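[Kerell 소식지] VPN 교체 작업 2월 안내

바쁘신데 짧게 갑니다. 지난 호에서 예고한 원격접속 교체, 이번 달부터 진짜 시작합니다. 기존 VPN 장비는 지원 종료가 코앞이라 더 미룰 수가 없었고요. 새 게이트웨이는 Nivow 제품으로 확정. Llorente 쪽 제안서도 끝까지 봤는데 동시접속 라이선스 조건이 우리랑 안 맞았습니다. 가격은 비슷비슷.

대상 계정은 총 700개. 이 중 238개는 1차로 이미 넘어갔습니다. 영업지원팀이랑 회계팀, 그리고 Roltau 지사 일부. 큰 사고는 없었고 자잘한 문의가 좀 많았어요. 제일 많았던 건 "로그인은 되는데 공유폴더가 안 보인다". 이건 DNS 설정 문제였고 지금은 고쳤습니다. 혹시 아직도 안 보이면 접속 끊고 다시 붙어 보세요. 그래도 안 되면 티켓.

1. 바뀌는 것

인증 방식이 바뀝니다. 비밀번호만으로는 이제 접속 안 됨. 휴대폰 앱 승인이 하나 더 들어가요. 앱 등록은 사내 포털 > 내 계정 > 2차 인증 메뉴에서. QR 한 번 찍으면 끝. 휴대폰을 업무용으로 쓰기 싫은 분은 하드웨어 토큰 신청하시면 됩니다. 신청서에 부서장 확인 필요하고, 재고가 넉넉하진 않아서 좀 기다리실 수 있어요.

접속 프로그램도 새로 깔아야 합니다. 예전 아이콘 눌러봤자 4월부터는 아무데도 안 붙습니다. 회사 노트북은 자동 배포되니까 그냥 두시고, 개인 PC 쓰시는 분만 포털에서 직접 받으세요. 검색해서 나오는 데서 받지 마시고요. 비슷하게 생긴 가짜 설치 페이지가 돌아다닌다는 제보가 있었슴니다.
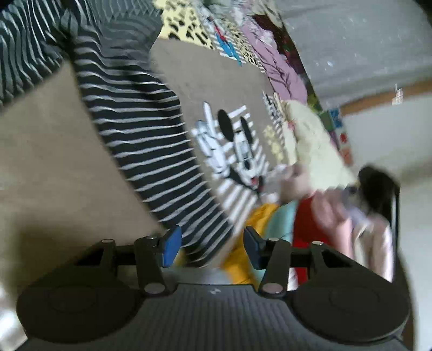

2. 안 바뀌는 것

계정 이름, 공유폴더 경로, 메일 설정은 그대로. 프린터도 그대로. 사무실 안에서 유선으로 쓰시는 분은 할 일 없습니다. 2차 인증 등록만 미리 해두시면 나중에 편해요.

3. 방화벽 정책 정리

교체하는 김에 규칙도 정리 중입니다. 열어보니 규칙이 500개가 넘게 쌓여 있었고, 그중 200개는 작년 한 해 동안 트래픽이 한 번도 안 걸렸습니다. 담당자가 퇴사한 것, 프로젝트 끝난 것, 메모란에 "임시"라고만 적힌 것. 일단 비활성화만 해두고 한 달 지켜본 다음 지웁니다. 바로 삭제는 안 해요.

외부 업체한테 열어준 포트가 있는 부서는 꼭 확인해 주세요. 목록은 Wilma Smits 과장이 부서별로 메일 보냈습니다. 회신 없으면 안 쓰는 걸로 보고 닫습니다. 분기말에만 쓰는 연동이 제일 위험. 회계팀은 특히 한번 더 봐주시길.

4. 작업 시간

전환 작업은 밤 10시부터 새벽 2시 사이에만 합니다. 이 시간에는 원격접속이 한두 번 끊길 수 있음. 저장 자주 하세요. 야간에 배치 돌리는 팀은 Bořivoj Čierny 님한테 미리 말씀 주시면 순서 조정해 드립니다. 당일에 말씀하시면 못 바꿔요.

부서별 순서는 개발, 물류, 고객지원, 나머지 지사. 고객지원은 통화량 때문에 뒤로 뺐습니다. Idalina Falcão 팀장 요청.

5. 자주 들어온 질문

해외 출장 중에도 되나요 - 됩니다. 단 출국 전에 방문 국가를 포털에 등록해 주세요. 등록 안 된 국가에서 들어오는 접속은 기본 차단이에요.

휴대폰을 바꿨어요 - 옛날 폰 초기화하기 전에 앱 이전부터. 이미 초기화했으면 헬프데스크에서 재등록해 드립니다. 본인 확인 때문에 전화로는 안 되고 화상이나 방문만.

속도가 느려진것 같아요 - 1차 전환 때 같은 얘기가 몇 건 있었습니다. 대부분 옛날 클라이언트가 안 지워지고 같이 떠 있던 경우. 삭제하고 재부팅해 보세요.

승인 요청이 갑자기 떠요, 로그인 안 했는데 - 절대 누르지 마세요. 거절 누르고 바로 보안팀에 신고. 귀찮다고 승인 눌러버리는 게 제일 큰일납니다.

6. 교육

온라인 설명회 한 번 더 합니다. 오후 3시, 30분 정도. Hedvika Trnka 님 진행. 녹화본은 포털에 올릴 거고 자막도 붙입니다. 지난번 녹화는 앞부분 소리가 안 들어가서 다시 올려놨어요. 이미 보신 분은 다시 안 보셔도 됩니다.

문의는 헬프데스크 티켓으로. 메신저 개인 쪽지는 놓칠 수 있습니다. 급한 접속 장애만 당직 전화로 주세요. 다음 호에서는 Rūta Kazlauskienė 님이 메일 필터 설정 바뀌는 얘기 씁니다.

네트워크 운영팀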